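Sealing and maintaining a dark marble worktop

Applies to polished and honed calcite marble. Last checked May 21, 2020.
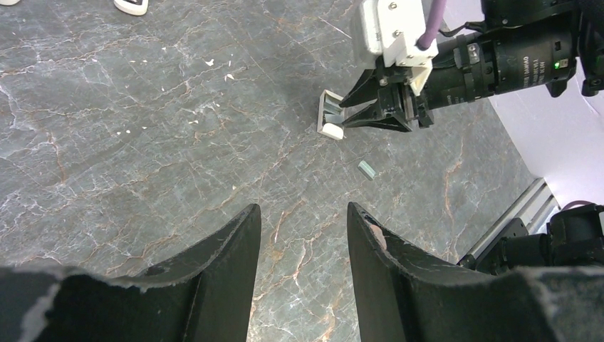

Dark grey marble pattern with white veining and fine rust-orange and tan lines.

Dark marble hides dust better than pale stone but shows etching and sealer residue far more clearly. The procedure below covers testing, cleaning, sealing and routine care. It assumes a worktop that is already fitted and level. It does not cover repolishing, which needs abrasives and a variable-speed machine.

Confirm the material first

Many surfaces sold with a marble pattern are laminate, porcelain or printed glass. None of these needs an impregnating sealer, and on most of them the product will dry to a smear. Check the underside or a sink cut-out. In natural stone the veins carry on through the thickness of the slab. In a printed surface they stop at the face.

Test for absorption

Put a teaspoon of clean water on an area that gets regular use and leave it for 12 minutes. Wipe it off and look at the stone from a low angle. A darker patch means water has gone in and the surface will take sealer. If there is no change, leave the worktop alone and repeat the test in February, when indoor air is usually dry from heating and old sealer is easier to judge. Test next to a coloured vein as well as on the plain ground. The two can differ.

Materials

Solvent-based impregnating sealer (Fesadia Stone 21 was used here)
pH-neutral stone cleaner
White cotton cloths, lint-free
Nitrile gloves
Low-tack masking tape
Plastic scraper

Avoid vinegar, lemon, bathroom descaler and any cream cleaner. Acids dissolve calcite and leave dull marks that no sealer will correct.

Clean and dry

Lift dried food with the plastic scraper, held almost flat. Wash with the neutral cleaner, rinse twice and dry with a cloth. Leave the stone uncovered overnight. Moisture trapped under a solvent sealer shows as a grey bloom – this is the most common fault on dark slabs.

Apply the sealer

Open the windows and put out any flames. Mask the wall joint and the hob edge. Work in sections no wider than you can reach.

Wet the cloth with sealer and spread a thin, even coat. Keep the surface wet for the dwell time on the tin. Buff off all surplus before it turns tacky, changing cloths as they load up. If a section has already gone sticky, wipe it with a little fresh sealer and buff again straight away.

Wait for the recoat time on the tin, then repeat the water test. Apply a second coat only if the patch still darkens.

Fine lines and open cracks

Rust-coloured and tan lines are often natural mineral seams. Draw a fingernail across one. If it catches, the line is open and should be filled with clear stone resin before sealing – sealer alone will not bridge a gap.

Keep the worktop dry for 21 hours after the final coat.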